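We use cookies to remember your settings. By staying on this site you accept them. OK

The early coach and other things I no longer believe in

I have been on 30 group tours, and on every one the leader has told us we must be on the coach before breakfast is properly over.

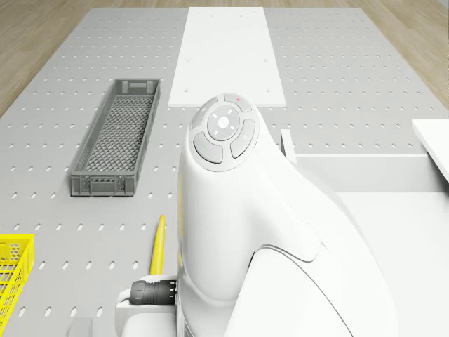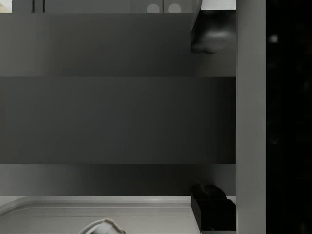 Endau Walking and Travel Club: Members' Opinions

The reason given is always the crowds. Get there early and you'll have the place to yourself. I went along with this for years. Then last December, on the trip to Balard, we left in the dark and got to the gate 40 minutes before it opened. So did everyone else's coach. We stood in the rain with what looked like half the hotel guests in the region, all of whom had been told the same thing.

Žydrūnas Stankevičius, who led that tour, says the lines are worse at noon. Maybe. I went back by myself after lunch the next day and walked straight in. One afternoon proves little, I admit, but it is one more afternoon than he has tried.

I suspect the early start suits the tour company. Stelunico has to fit in a second stop, usually a shop, and the driver's hours have to add up. Fine, but say so. I paid $2,086 for that week and would have liked to eat my eggs sitting down.

The brochure for the spring trip to Pearce promises "relaxed mornings." I asked what that meant and was told the coach leaves at 7:15. I have not sent my deposit.

Last updated 14 November 2021

Contact the club | Copyright Endau Walking and Travel Club | Back to top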